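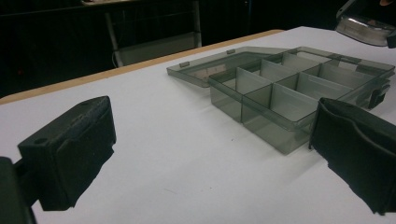

뚜껑을 활짝 연 반투명 회색 칸막이 정리함

보네로(Bonero), 단추 수선 접수처 '푸리에르' 문 열어요
떨어진 단추, 짝 잃은 단추, 금 간 단추까지 받습니다

2019년 4월 11일, 보네로

안녕하세요, 보네로에서 부자재를 고르고 이런 보도자료도 쓰는 네우자 다마세누(Neusa Damasceno)예요. 보도자료는 원래 '당사는'으로 시작해야 한다는데 도저히 손이 안 나가서 그냥 제 말투로 씁니다. 기자님들, 필요한 데만 편하게 잘라 쓰세요!

소식부터 말씀드릴게요. 저희가 이번 달에 타바리스 골목 안쪽에 단추만 다루는 작은 수선 접수처를 엽니다. 이름은 푸리에르(Furier)예요. 옷 수선집은 동네마다 있는데 단추 하나 때문에 코트를 들고 가기는 좀 미안하다는 분들이 많았거든요. 저희 본점에도 "비슷한 거 없어요?" 하면서 단추 한 알을 손바닥에 올려 오시는 분들이 꾸준히 계셨고요. 그동안은 판매용 진열장에서 닮은 걸 찾아 드리는 정도였는데, 달아 드리는 것까지는 못 했어요. 이제 합니다.

접수처에서 하는 일은 단순해요. 옷을 가져오시면 남아 있는 단추의 지름과 두께, 구멍 모양을 재고, 가장 가까운 단추를 찾아서 실 색까지 맞춰 달아 드려요. 똑같은 게 끝내 안 나오면 손님과 의논해서 맨 아래 단추를 위로 올리고 닮은 단추를 아래에 달기도 합니다. 바지 속에 넣어 입는 셔츠라면 이 방법이 제일 속 편해요. 코트는 조금 다르죠. 앞섶이 다 보이니까 아예 한 벌을 새로 바꾸시는 쪽을 권할 때도 있어요.

단추를 다는 일은 마르셀리누 코르데이루(Marcelino Cordeiro) 선생님이 맡으십니다. 양복점에서 오래 일하신 분인데, 제가 처음 찾아갔을 때는 거절하셨어요. 단추만 달아서 무슨 일이 되겠느냐고요. 그런데 제가 입고 간 재킷 소매를 한참 보시더니 "이 단추 누가 달았어요?" 하시는 거예요. 제가 달았다고 했더니 벗으라고 하시고는 그 자리에서 전부 다시 다셨습니다(아직도 그 재킷은 단추가 제일 멀쩡해요). 그다음 주에 전화를 주셔서 책상 높이를 물어보셨고, 그렇게 같이 하게 됐어요.

선생님께 보도자료에 넣을 말씀을 부탁드렸더니 이렇게 적어 주셨어요. "단추와 천 사이에 실기둥을 세워야 합니다. 두꺼운 코트에 단추를 바짝 붙여 달면 잠글 때마다 천이 당겨집니다. 집에서 다실 때는 단추 위에 성냥개비를 하나 얹고 꿰매신 다음, 빼고 나서 남은 실을 감으세요." 한 줄만 부탁드렸는데 사용법을 주셨네요. 그래도 저는 이게 홍보 문구보다 훨씬 좋아서 그대로 싣습니다.
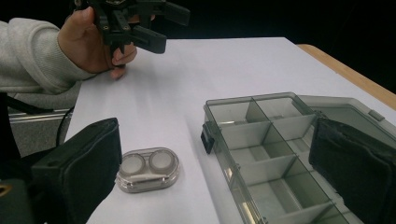

실은 후스테티(Hustetti)라는 작은 방적소 것을 씁니다. 저희가 본점에서도 계속 팔던 실인데, 광택이 적고 매듭이 잘 안 풀려서 선생님도 써 보시고는 별말씀이 없으셨어요. 선생님한테 별말씀이 없다는 건 합격이라는 뜻이에요. 색은 코트에 많이 쓰는 남색, 먹색, 낙타색 계열부터 갖춰 놓고, 찾으시는 색이 생길 때마다 늘려 갈 생각입니다. 빨간색 계열이 아직 약해요. 빨간 코트 가지신 분들은 미리 전화 한 통 주시면 제가 실을 준비해 둘게요.

문 여는 시간은 낮 12시부터고, 맡기신 옷은 보통 이틀 뒤에 찾아가실 수 있어요. 처음 얼마간은 하루에 13벌까지만 받기로 했습니다. 더 받으면 선생님 눈이 피곤하시대요. 접수는 오시는 순서대로 하고, 예약은 받지 않아요. 예약을 받아 볼까도 했는데 단추라는 게 예약하고 떨어지는 물건이 아니라서요. 출근길에 툭 떨어진 걸 주머니에 넣고 오시는 분이 먼저였으면 했습니다.

맡기러 오실 때 부탁드릴 게 있어요. 옷 안쪽 솔기에 여벌 단추가 달려 있는지 한번 봐 주세요. 세탁 표시 근처에 조그맣게 달려 있는 경우가 많은데 의외로 모르고 몇 년씩 입으시더라고요. 저도 그랬고요. 그리고 떨어진 단추가 깨졌더라도 조각을 버리지 마시고 같이 가져와 주세요. 색과 두께를 맞추는 데 사진보다 조각이 훨씬 도움이 됩니다. 옷은 세탁한 상태로 가져와 주시면 고맙겠습니다.

안 받는 것도 적어 둘게요. 가죽옷과 모피는 바늘이 달라서 당분간 어렵습니다. 지퍼는 저희 일이 아니고요, 똑딱단추는 선생님과 아직 협의 중이에요(선생님은 그게 단추가 아니라고 하십니다). 단춧구멍이 해진 경우는 상태를 보고 말씀드릴게요. 살짝 풀린 정도면 그 자리에서 손바느질로 잡아 드리고, 천까지 찢어졌으면 골목 초입의 수선집을 소개해 드립니다.

집에 쌓인 단추도 기증받아요! 어머니 반짇고리에서 나온 것, 버린 셔츠에서 떼어 둔 것, 뭐든 괜찮습니다. 짝이 안 맞아도 돼요. 여기서는 짝 안 맞는 한 알이 누군가의 마지막 단추가 되기도 하니까요. 지난겨울 본점에 오신 손님이 밤색 나무 단추를 찾으셨는데, 진열장에는 비슷한 것도 없다가 제가 서랍에 넣어 둔 옛날 단추들 속에서 하나가 나왔어요. 색이 아주 조금 진했지만 손님이 그 자리에서 코트를 여며 보시고는 됐다고 하셨습니다. 푸리에르를 열자는 얘기가 나온 게 딱 그날 저녁이었어요.

문 여는 첫 주에는 코르데이루 선생님의 단추 달기 교실도 있어요. 오후에 여는 무료 교실이고 정원은 15명입니다. 바늘과 실은 저희가 준비하니까 단추가 떨어진 옷만 한 벌 들고 오시면 돼요. 바느질을 한 번도 안 해 보신 분도 환영해요. 저처럼 할 줄 안다고 믿고 계신 분은 더 환영하고요. 선생님이 다시 풀라고 하실 수는 있는데 너무 마음 상해하지 마세요. 말투만 그러시지, 풀고 나면 옆에 앉아서 끝까지 봐 주십니다. 신청은 보네로 본점 계산대나 전화로 해 주세요.

취재를 원하시는 기자님들은 가능하면 문 열기 전 오전에 와 주세요. 낮부터는 선생님이 작업하시는 시간이라 말을 거시면 대답이 짧아집니다. 단추와 작업 과정 촬영은 괜찮고, 손님이 맡기신 옷은 주인 허락을 받은 것만 찍으실 수 있어요. 골목이 좁아서 차는 못 들어옵니다. 큰길에 세우고 조금 걸으셔야 해요.

보네로는 단추, 실, 안감 같은 옷 부자재를 파는 가게입니다. 푸리에르는 보네로가 직접 운영하는 단추 수선 접수처예요.

보도 문의: 보네로 네우자 다마세누
단추 기증: 보네로 본점, 푸리에르 접수대 모두 가능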